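Two-door cabinet

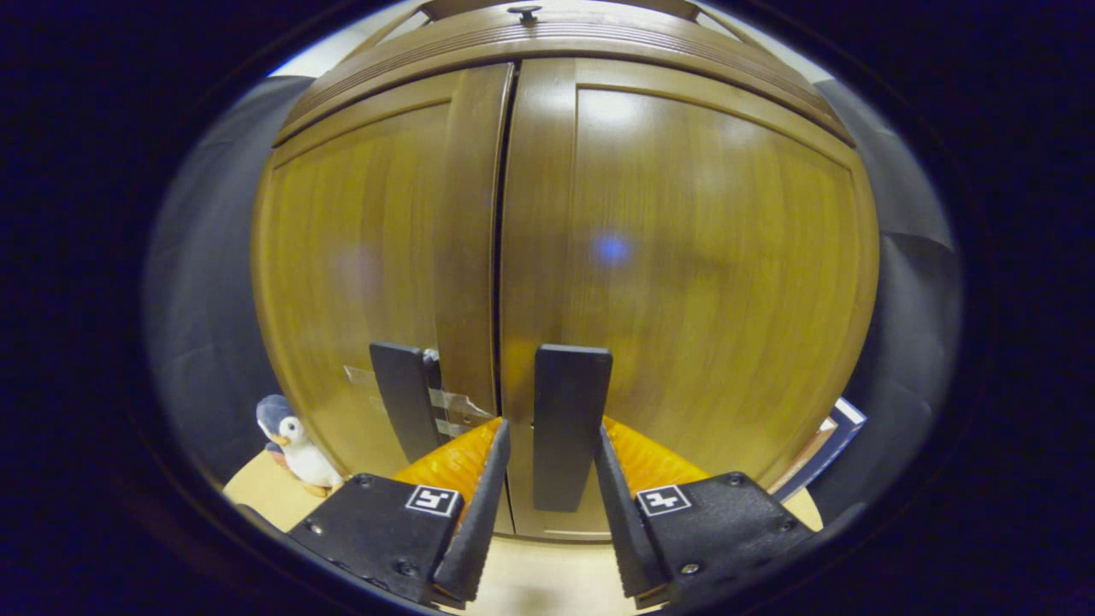
The two-door cabinet is a piece of upright storage furniture consisting of a box, a pair of doors, and whatever the household did not want visitors to see. It is found in bedrooms, hallways, dining rooms and, in its later years, garages. Depending on what is kept inside, the same piece may be called a wardrobe, a cupboard, an armoire or "the brown thing," and sellers of used furniture tend to settle on whichever word brings the highest price.

Construction

Traditional doors are built by the frame and panel method. The upright members are called stiles and the horizontal ones rails, and together they hold a thinner panel set back from the face. The method exists to deal with the fact that wood swells across the grain in damp weather and shrinks when the heating comes on. A panel seated in a groove, without glue, can move as it likes. A panel glued in by a helpful owner will usually split, often in March.

The line where the two doors meet is known as the meeting seam. On a well-hung pair it runs straight from top to bottom. On most pairs it does so until the cabinet is moved to another room, after which one door sits lower than the other and adjusting the hinges becomes a family tradition.

Crown molding

Taller cabinets are often finished with a crown molding, a shaped strip along the top edge. Grooved and rounded profiles are common, sometimes with a small knob or other ornament at the center. The crown has no structural duties. It hides the joint between the top and the sides, collects dust at a height where it can be ignored, and adds just enough to the overall measurement to stop the cabinet from going through a doorway. Catalogs of the Villusier workshop gave cabinet heights without the crown, a practice that produced 70 letters of complaint in its first year.

Handles

Handles are normally mounted in pairs, one on either side of the seam. Older pieces had brass pulls or a key, the key being lost early on. Plain black bars became a popular replacement and are now seen on cabinets of every age, including those whose moldings belong to another century altogether. Matching the screw holes left by the previous handles is considered good practice – it is also considered impossible, and the longer bar sold by Pirkine was designed mainly to cover them.

Finish and care

Honey-brown finishes remain the most common on household cabinets, as they show the grain and forgive fingerprints. A glossy topcoat is easy to wipe but reflects every lamp in the room. Clear tape stuck to a finish should be warmed gently and peeled back slowly at a low angle; Owusu's handbook for furniture menders devotes 300 words to the subject and 700 to apologizing to the customer afterward.

Collecting

Interest in ordinary household cabinets is recent. Tomomi Chiba's survey of the Plillach collection recorded 100 of them, and found that the doors were in better condition than the backs, which were mostly thin board and had been replaced by thinner board.

See also: Armoire; Frame and panel; Sideboard; Wardrobe

Last edited Aug 9, 2023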